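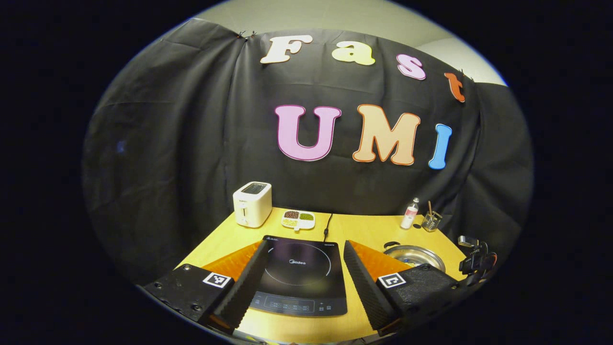
Pustemby abre en junio un taller de cocina de sobremesa con placas de inducción portátiles

Última actualización: 17 de marzo de 2019

El centro de formación Pustemby ha confirmado que impartirá en junio un taller de cocina sobre placas de inducción portátiles, destinado a personas que viven en estudios o habitaciones sin cocina fija. El programa, elaborado por el técnico Hermenegildo Varela, ofrece 48 plazas repartidas en grupos reducidos. La matrícula cuesta 200 euros e incluye los ingredientes secos y el cuaderno de prácticas.

Cada puesto consta de una mesa de madera, una placa de una sola zona con mandos táctiles y un juego básico de utensilios. Las tostadoras son de uso común y se conectan en una línea eléctrica distinta de la que alimenta las placas. El cable de cada aparato debe quedar estirado hacia el borde posterior de la mesa, sin pasar por encima de la zona de cocción ni por debajo del recipiente.

La primera sesión se dedica a las legumbres y los granos. Los participantes trabajarán con alubias rojas, judías mungo y un cereal claro, que se guardan por separado en bandejas con compartimentos y se pesan en seco antes del remojo. La ración de referencia para las pruebas es de 400 gramos por olla. El cuaderno recoge una tabla de remojo y cocción para cada ingrediente, con columnas para anotar el nivel de potencia, el volumen de agua y el tiempo hasta el hervor.

La segunda sesión trata la regulación de la potencia. Según Varela, el fallo más común en estos equipos es mantener el nivel máximo después del hervor. «Con legumbres hay que bajar en cuanto rompe a hervir y tapar a medias – lo demás es espuma en el cristal y agua perdida», señala. También se revisará la compatibilidad de los recipientes mediante la prueba del imán y la limpieza del vidrio con paño húmedo, siempre con la placa apagada y fría.

El taller se celebrará en el local de la calle Teshome. La distribuidora Ratutura suministrará los granos y la empresa Wasto se encargará de revisar la instalación eléctrica antes de la apertura. El centro ha recibido 548 solicitudes de información desde que anunció el curso, por lo que estudia una segunda convocatoria – todavía sin fecha – para después del verano.

La inscripción se formaliza en la recepción de Pustemby. Los alumnos pueden llevar su propia olla si el fondo es plano y magnético.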